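October, late, kitchen

I have been meaning to write this down all week, and every evening I have sat down with the notebook and ended up making a grocery list in it instead. So tonight the phone is in the other room and the tea is made, and I am going to get the bread into words before I forget how it went.

The starter came from Tsegereda. She carried it over in a jam jar with the lid resting loose on top, and she held it in her lap the entire bus ride like a goldfish from the fair. She calls it Hosness, after the street where she first got it going, and I was told firmly that I am not to rename it. Fine! Hosness it is. It lives on the shelf over the radiator, and it smells like green apples in the morning and like a paint store by supper if I forget to feed it.

The first loaf was a brick. I'll say that plainly, since this is my own diary. The dough weighed 937 grams going in (I had borrowed Asmaa's scale and was feeling very scientific) and what came out could have held a barn door open. Asmaa ate a slice anyway, with a good deal of butter, and said it had character. She said the same thing about my first car.

The second loaf I let sit in the refrigerator for 72 hours, which was mostly because of Karim's move. We were up and down those stairs with boxes and I kept thinking, tomorrow, tomorrow. Well, it was the best thing I have ever baked. Big uneven holes, a crust that crackled while it cooled, and a sour taste right at the back that made me think of my grandmother's flatbread, though hers was a different thing entirely and she would have told me so. I stood at the counter and ate three pieces and then called Houda at 9 at night to tell her about it. She listened very kindly. She had been asleep.

I want to try rye next, only a little of it, and maybe caraway. Karim says caraway ruins everything it touches, so I'll bake him a plain one and keep the other for myself.

The tea has gone cold. Hosness has been fed. I should wipe up a few crumbs and go to bed, and tomorrow I really must give Asmaa back her scale.
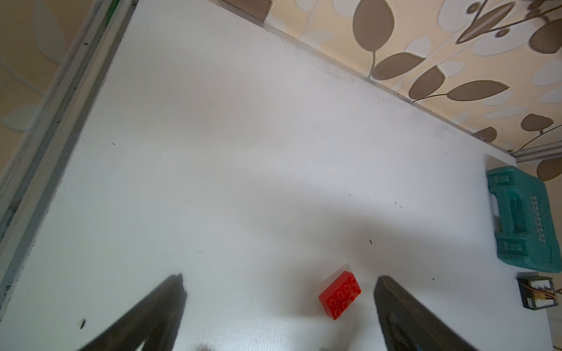 Ashraf El Idrissi
Diarist and home baker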